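This site uses cookies to improve your experience. By continuing to browse you agree to our use of cookies. Accept | Settings

Apr 17, 2019 – open day at Plerkbridge, demo prep and run

Setsuko Fukuda on the console, me on the e-stop. 13 visitors from Jisley in the first group, 4 from Nakajima in the second.

Arm controller up before the doors opened. Payload set for the can, gripper force left at the Skerkine default. Settling delay after grasp set to 1000 ms. Could be shorter, but the visitors like to see the pause.

Objects for the table: drink can, snack bag, small orange ball. Can goes first. Grasp is high on the body with the flat pads, then a vertical move with the can kept upright.
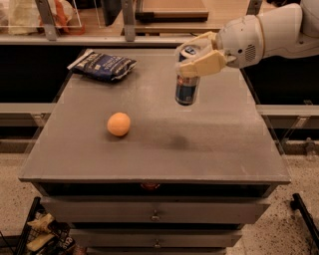
Approach speed stays at 10 percent while guests are in the room. Most questions were about the ball – whether the same pads can take it, and what happens if it rolls. Told them we use a separate grasp routine for it.

To do: wipe the tabletop, log force values per object, ask Setsuko for the console export. Next open day is in September.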